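TEXTILE AND LAUNDRY NEWS

Plilness opens garment care line at Wustport

August 9, 2022

Plilness has started work at its second garment care site, a converted cold store on the Wustport ring road. The site takes in staff uniforms and hotel workwear from 18 customers and has a floor area of 2,660 square metres.

Washing is done in 4 tunnel machines supplied by Deriseo. Each has its own water meter, and rinse water is filtered and sent back to the first wash stage. Plilness puts the daily limit at 2,000 garments until the second boiler is signed off in September. Steam pressure is the limiting factor, as the finishing cabinets and the dryers share one supply.

Cotton tops are put on hangers before finishing. Shoulder seams must sit level on the hanger, and any garment with a twisted side seam goes back to be damped and reshaped. Prices for existing contracts are unchanged.

Shirts and hangers
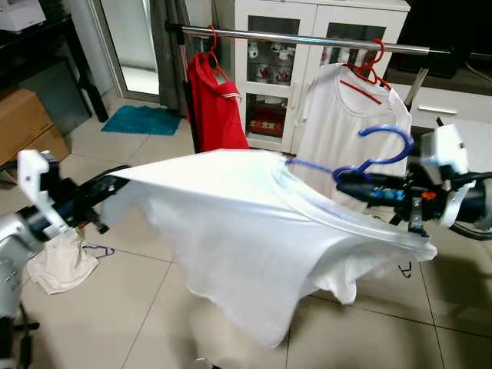
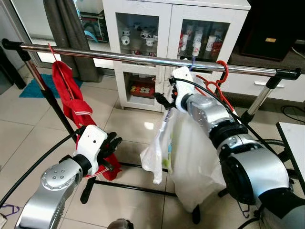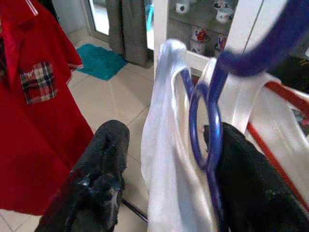
Ondrejka recalls dryer filters

Ondrejka has asked owners of its gas dryers to check the lint filter frame for cracks at the lower corners. Replacement frames are free and can be fitted without tools.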